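Imprimer | Envoyer par e-mail

Cahier du projet Bedent – démontage de PC par bras robotisé
22 août 2026

Repris la séquence 205 avec les étudiants du groupe Stisteck. Objectif de la journée : approcher le doigt central de la carte mère sans toucher aux composants, puis noter les positions dans la table commune. J'ai limité la vitesse à 100 mm/s, car la semaine passée le bras arrivait trop vite et je n'avais pas le temps d'arrêter.

Le point difficile reste la zone du processeur. Les bobines sont alignées juste sous le support et elles laissent peu de place pour la pointe. Maricel Espiritu propose de venir par le bas du boîtier avec le poignet plus incliné. Je suis d'accord, mais il faut alors surveiller la plaque de gauche, qui est large.
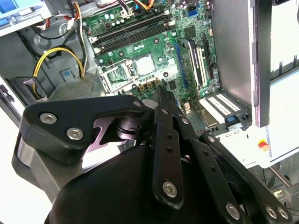
Approche du support processeur, pointe sous les bobines. Les deux longs connecteurs mémoire sont vides.

Deuxième sujet : le repérage de l'alimentation. Le logiciel doit trouver l'étiquette blanche et en déduire l'orientation du bloc. Sur 381 vues d'apprentissage, beaucoup ont des reflets, et le métal brillant trompe encore le seuil. Je voudrais refaire une série avec la lumière plus basse – à discuter avec l'atelier Skellcombe, qui nous prête les lampes.

La façade en plastique gris est posée à gauche du châssis, face intérieure vers le haut. Pour le concours, le règlement demande de la ranger dans le bac avant de commencer les vis. Nous ne le faisons pas encore, à ajouter dans la séquence.

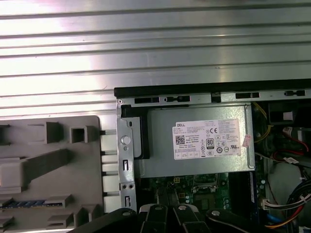 Bloc d'alimentation DELL avec son étiquette, façade à côté du boîtier.

À faire :
– vérifier le serrage des vis des doigts
– corriger l'erreur 1041 dans le script de retour
– demander à Buenaventura le plan du bac
– relire le rapport avant novembre

Commentaires (3)

M. Espiritu : Pour l'inclinaison, j'ai mis mes valeurs dans le dossier partagé. Dites-moi si vous trouvez la même chose.

Thibault : L'étiquette seule ne suffit pas à mon avis, on peut prendre aussi les fentes du rail.

Inès K. : Je peux m'occuper de l'erreur 1041, j'ai déjà eu la même.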